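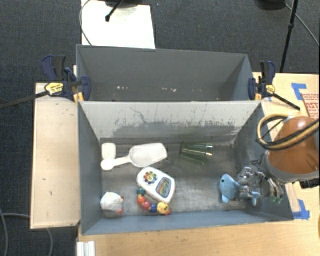

Bin-to-bin collection is a way of gathering examples for a learning system that controls a robot arm. Objects are placed in one of two open bins, the arm is made to pick them up and move them across, and every attempt is recorded. When the first bin has been cleared, the roles swap and the work goes the other way. The recordings are later used to train a policy, which is then tested on the same task or one close to it.

The method is popular in small labs for reasons that have more to do with cost than with science. Two bins and a few clamps are cheap. The task resets itself, at least on paper, so an operator can keep going for hours. Whether the resulting examples teach a machine anything general about grasping is a separate matter, and the evidence is thinner than the number of published demonstrations would suggest.

Setup

A typical station has a fixed table, two bins placed edge to edge, and an arm with either a simple two-finger gripper or a jointed hand. Bins are usually clamped, as a shift of even a small amount between sessions changes what the cameras record. Tape is often used to mark positions on the table. At least one camera stays in a fixed place for the whole run.

Jointed hands are harder to control than two-finger grippers and produce more failed attempts per hour. Supporters say the extra fingers will pay off with soft or oddly shaped items. Critics reply that many recorded grasps with such hands amount to pressing down on an object and closing everything at once, a motion a much cheaper gripper could copy.

Choice of objects

Object sets tend to mix plush animals, hard plastic toys, kitchen items and clear or shiny pieces. Clear plastic is included because depth cameras handle it badly. Plush toys are easy to grip almost anywhere, and a set with too many of them will raise the success rate without making the system any better. Reports do not always say how the set was made up, and readers should be careful with any that leave it out.

The word "household" is used loosely. Most sets are bought in one or two trips to a discount store, and contain little that is heavy, sharp, greasy or fragile.

Collection

Attempts may be driven by a person using a glove or hand controller, by a scripted routine, or by an earlier version of the policy itself. Human-driven runs give cleaner motions but carry the habits of the operator. In the Nuscombe trials, Nazmiye Aksoy and Pylyp Savchuk recorded 3328 attempts using 50 objects. Savchuk later noted that one operator nearly always approached from the right, and that the trained policy did the same even when the bin wall was in the way.

Failed attempts are a point of dispute. Some groups delete them. Others keep them with a label, arguing that a system that has never seen a slip cannot recover from one. Labels are often added by hand and in a hurry.

Criticism

Elisa Caruso, in a review written for the Leite project, argued that success rates from bin stations are close to meaningless when the test uses the same bins, lighting and objects as the training. Her group moved a trained policy from the Prudach station to a second table and ran 300 attempts, of which 102 succeeded. The builders of the station, led by Maxence Chauvin, blamed a camera angle. Caruso's answer was that a camera angle is exactly the kind of thing that changes outside a lab.

Wear is a lesser complaint. Scuffs build up on bin floors and walls, and a policy may come to rely on them as landmarks. Gaspard Aubert proposed changing the bin liners every month, but only the Drurkdale station is known to have tried it, and its results were never released.

See also: teleoperation, grasp planning, imitation learning, dataset bias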